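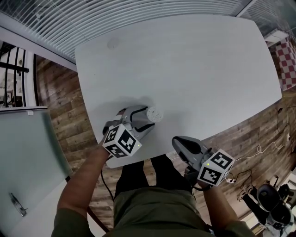 Big pale table, rounded corners, plank floor all around it.

Dorkport Forums > Home & Workroom

cornerless_joy, Sun 13 October
Okay, I'm in love with this table! It's a Hikar top, 60 inches on the long side, and I finally pulled it out from the wall so I can get at it from every direction. After years of banging my hip on square corners (I had the bruises to prove it) the rounded ones feel like a treat. I paid 107 dollars for it at Đồng, the secondhand place by the bus depot, and two of us got it up the stairs in one go.

tapeandtwine
Great price! I'd shove it back against the wall though. A table in the middle eats the whole room, and you end up 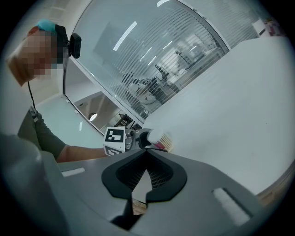 walking circles around it every time you want the stapler. I had mine in the middle until August and gave up. Against the wall you get a shelf over it too.

cornerless_joy
See, I love the circles! I cut fabric and wrap parcels, and turning the work on a big sheet of paper makes me crazy. I'd rather move my feet.

mild_varnish
Team middle here, but sort out your power before you get too attached to the spot. Pale tops are wonderful for small fiddly jobs, and you'll want a lamp on yours by winter.
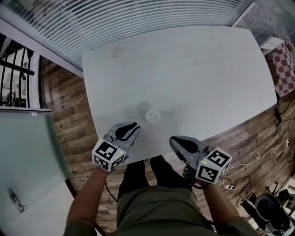

Cords are the one real headache with a table out on the floor. I ran mine under a rug for a while and hated the lump. With your power strip down on the planks and that white cable lying in loops next to it, I'd screw the strip to the underside of the top and tie the slack to a leg. It took me 13 minutes and I was so pleased I did the desk as well.

tapeandtwine
Or, you know, wall. Outlets live there.

cornerless_joy
Ha! Fine, but it's staying put. The strip is going up next weekend.

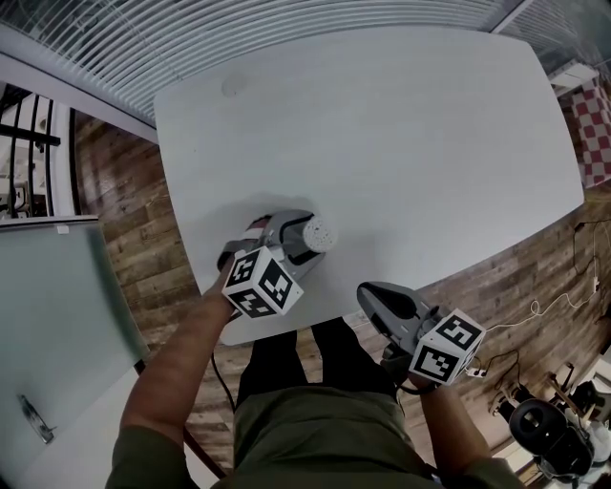 parcel_pigeon
What do you clean a matte top with?

mild_varnish
Warm water and a drop of dish soap, then a dry cloth. I tried the Binura spray on mine and it left streaks.

parcel_pigeon
Huh, I get on fine with Binura. Maybe use less of it?

Related threads
Cable trays that stay up
Hikar tops: which legs fit?
Secondhand finds, show yours
Rug or bare planks under a work table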